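Hi, I'm Jean Mackay, and I look after planning and control at Plallov. I need a second pair of hands on Serine, our motion planner - mostly C++, with a fair bit of Python glue.

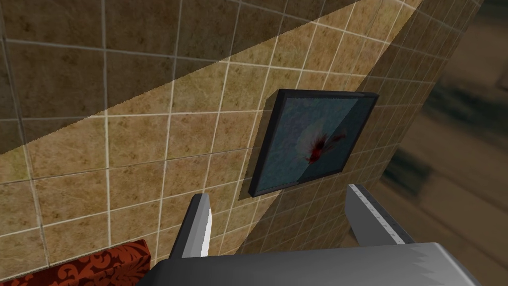
You'd start in November on a contract of 6 months, working with me and Zoriana Didenko (she owns perception, and she's great fun to argue with!). First job: our backlog of 691 failed simulation runs. Remote is fine. Send me some code you like and a few lines about yourself - no cover letter, please.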